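Collagen powders and your skin: questions we get at Sollemdale

Does drinking collagen get rid of wrinkles?

We doubt it. Your gut breaks collagen down into small pieces like any other protein, and your body sends those pieces wherever it likes. A few studies report slightly smoother skin, but many were paid for by the people selling the powder. We would want better evidence before spending much.

So why do you stock it?

Clients ask for it. We carry two, Hendeck and Lareo, and the front desk is told not to push either one.

The label says 4000 mg. Is more better?

It's a bigger number. 4000 mg is four grams, less protein than you get from an egg. Don't double up because a bottle looks impressive.
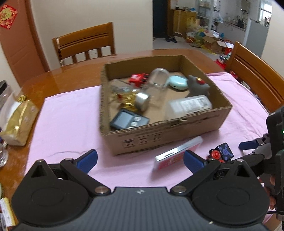
How long before I see a difference?

Sellers like to say "up to three months," a handy length of time if there's a return window. Take a photo of your face in the same light at the start and again at the end. If you can't tell which is which, stop buying it.

What about the reviews?

We read all 251 posted for the Tikkanen drink, which we used to sell. Only 9 mentioned how long the person had been taking it. The rest were about the flavor - peach, mostly - or the shipping. We dropped it in November.

Is it safe?

For most healthy adults, probably. Many products come from fish or cattle, so check the source if you have allergies. If you are pregnant or have kidney trouble, ask your doctor and not a skin clinic.

Are collagen creams any better?

They can hold moisture at the surface, and so can a plain moisturizer. The collagen molecule is generally too large to get down to where your own collagen sits.

What would you buy instead?

Sunscreen. Then maybe a retinoid, if your skin tolerates it - start slowly.

Can I return an opened tub?

No. Sealed tubs can come back to the front desk with a receipt.

Page last checked January 7, 2019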